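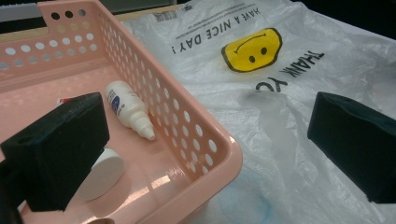

**Figure 2.** Pink plastic basket with perforated side walls.

## 3. Household storage and the timing of laundry

### 3.1 Setting and sample

The survey was carried out in Kamstead, a town of mostly rented apartments built in two phases along the Manwood road. We sent a questionnaire to 800 households and received 253 back. Of these, 227 were complete enough to use. The others left out the section on storage or gave no answer on household size, and we dropped them from all the tables that follow.

Respondents were asked where clothes are kept between being worn and being washed, who decides when a load is started, and how long clean items wait before they are put away. Interviews with a smaller group were held in their homes in May by Florencia Zapata and Ivana Valdebenito. The interviews followed the same order as the questionnaire but left room for people to talk about earlier homes and about how their parents had done things.

### 3.2 Containers as a signal

Earlier work on domestic routines has treated the washing machine as the center of the process. Our interviews suggest that the container matters at least as much. Most people did not name a laundry day. They said they washed "when it's full," and what counted as full depended on what they were filling. Households with a tall closed hamper reported longer gaps between loads than households of the same size with a low open basket. The difference held after we controlled for the number of children, though it was smaller in homes with a shared machine in the basement.

Open containers also changed who did the work. When the pile could be seen from the hallway, more than one adult reported starting a load. When it was kept in a bedroom closet, the task usually stayed with one person. Echeverría and Yoo describe a similar pattern for dishes left in a sink compared with dishes left in a machine, and we follow their term "visible backlog" here.

Material came up less often than size or place. A few respondents preferred plastic because it could be wiped down, and several mentioned holes in the sides (see Figure 2) as a reason to keep damp towels in one basket and dry clothes in another. Fabric bags were described as easier to carry on stairs but harder to sort from.

### 3.3 Clean items

The return trip was slower. Clean clothes often stayed in the basket they had been carried in, and people dressed from it for a day or more. This tied up the container, and dirty items then went onto a chair or the floor. Households with 2 or more baskets reported this less often -- but they also reported more unfolded laundry overall.

We did not ask about ironing, and the questionnaire did not separate bedding from clothing. Catalina Zúñiga, who coded the open answers, noted that sheets were often described as a separate job with its own timing. The next section looks at machine access and at the hours when shared machines are in use.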